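Notebook, sim bench, August, 4:10 pm

Long afternoon with the randomized rooms, so I'm writing down the house rules while I still remember why I argued for them. Emerson Sampaio wants one page the whole Ambrose group can work from, and right now we have three half-pages that disagree with each other (my fault for at least one of them!).

First rule, and I'm not budging: no scored run without the room seed, the camera tilt and the robot start pose in the log. I spent most of the morning on batch 137 from the Nender set trying to work out why two runs with the same settings file looked nothing alike. The tilt was being drawn fresh at load and never saved. Arrgh. It gets written out at load now, before anything moves.

Second rule is about clearance. We've been stopping the arm when a contact fires, and by then you've already shoved the furniture. Emerson's proposal is a 6 cm keep-out around anything that isn't the named target, and I like it, except the target is often sitting on top of the thing you're keeping out of. So for cabinet tops the furniture counts as an obstacle right up to the approach step, and after that only its front face does. Still a bit fuzzy – needs a sketch.

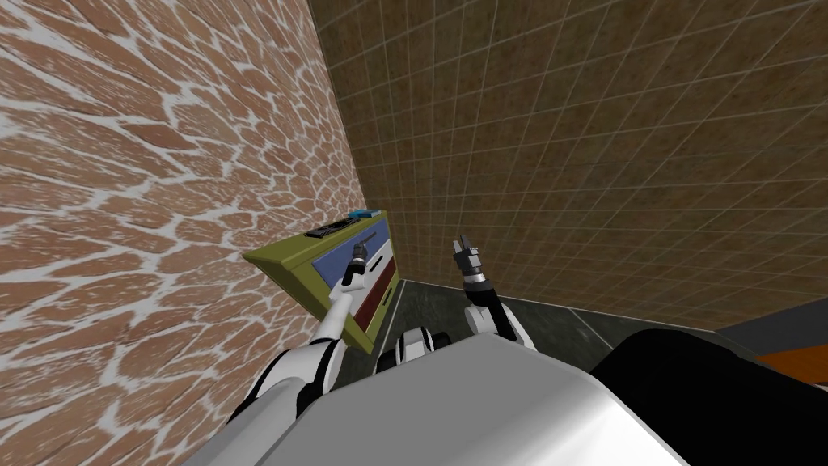

Cabinet room, heavy tilt. Left gripper up by the blue panel, right one over in the open.

I'd like this one to be the worked case in the write-up. With two small things on the cabinet top, "pick up the object" won't do as a task line, so rule three: name the target by something that doesn't depend on the view. "The one on the left" falls to pieces once you tilt the camera. Color is okay as long as we aren't randomizing it.

Rule four, the idle arm. It gets a declared parking pose and holds it, and any drift goes in the log even when the run scores fine. The old Girnamov script let it wander wherever the solver felt like, and people copied that script all over the place.

We also settled the step cap – 400 for single reaches, 570 if there's a door or drawer to open. Anything that hits the cap is a fail. No "almost" column, please, I've seen what happens to those.

To do: push the tilt fix to the Flevitura branch, rerun 137 with seeds saved, ask Emerson if the keep-out applies to walls too.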